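A-yeong Baek
Mon 10 January

ok equipment budget thread, because three people asked me the same thing last week and I'm tired of typing it in DMs. small lab, handheld grippers, not much money. going fast

1/ we have to put in the spring order by Friday. total I get to play with is 2,546 dollars. that has to cover grippers, spares, mounts, everything until June

2/ quote from Lerkside for two new handheld units came in at 2,478. so yes it fits. leaves basically nothing for pads, screws, shipping. no thanks

3/ what I did last year: bought whole units, zero spares. dumb. then a pad liner goes and you have a perfectly good tool sitting in a drawer for weeks waiting on a strip of rubber

4/ so this time wear parts get their own line in the sheet. top line. before anything with a handle on it

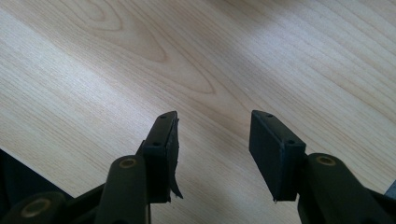

Left pad, lining peeling off the inner face. Right one still clean.

5/ that's the kind of thing I mean. body is fine, linkages fine, I'm not replacing a gripper over that. I'm replacing a pad. or just the lining if I can get it to stick

6/ Urus sells pad sets for 155. Gelon is cheaper but only ships in bulk and I don't want to store a hundred of anything. going with Urus, two sets now and maybe one more in June

7/ someone asked about printing our own. we do print some stuff. pads I'd rather buy - the screw holes have to line up or you lose an afternoon filing

8/ new plan: one new unit not two, the pad sets, a roll of liner, a box of screws. rest stays unspent on purpose. last year I had to beg for shipping money in May, never again

9/ for the people asking what to put in a grant budget: I'd ask for 1,000 a year just for consumables on a setup our size. reviewers don't blink at it. they do blink at "misc"

10/ also get the lead time in writing. Abou Zeid told me "usually quick" over the phone and it was seven weeks. nice people, seven weeks

11/ check shipping before you compare prices!! the Gelon quote looked great till I scrolled down. page two, tiny font

12/ and label your spares. I found a bag of pads in the bottom cabinet from the old model, no idea what they fit, probaly nothing we own now

13/ q from replies: do you swap both pads or just the bad one. both. I want them worn the same, and they come as a set anyway. good one goes in the spares box with a date on it

14/ q: glue for the lining? still testing, don't have an answer I'd put my name on. clean the old residue off first whatever you use, that part I'm sure of

15/ q: can you share the sheet. yes once I take the supplier contacts out. tmrw prob

16/ ok Lerkside just emailed back, they'll requote for one unit but the price is only good till Thursday. so I have to get the form singed before then. off to find my PI, bye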